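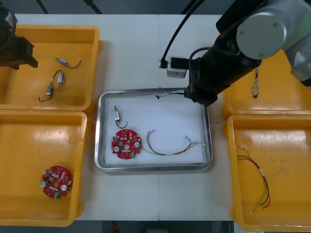
The kitting table: yellow trays at the sides, steel tray with paper in the middle.

Sorting motors and wiring with two arms: the table comes first
By Kinga Pap, December 2025

Plenty of guides start with software. I don't trust that order. We lost most of October at the Paturora workshop tuning grasps on a table that slid.

1. Fix the trays. Ours are yellow plastic and scoot at the lightest touch. Double-sided tape works. The magnets Kilian swore by did not.

2. Keep one kind of part per tray. Small motors upper left, round red boards lower left, wiring on the right. Mixed bins look clever in videos. I have yet to see one survive an evening.

3. Line the steel tray with white paper. Bare steel throws glare and the vision code finds parts that don't exist. Plastic shines too, so move your lamp before you blame the code.

4. Start with the motors and leave their leads on, or you're testing a job you don't have.

5. Run harnesses last, at low speed. Thin wire against a raised rim is the worst case. Of 435 harness tries we logged, 221 ended with the part in the steel tray. Anyone claiming far better should show the log.

6. Tie back the arm's own cables and move every joint by hand before powering up.

Is it faster than a person? No. Szabolcs fills a kit while the arm is still lining up.

717 views | 14 comments | Share

Related
Cheap lamps and shiny parts
Do you need a second arm?
Wrist cable routing, second try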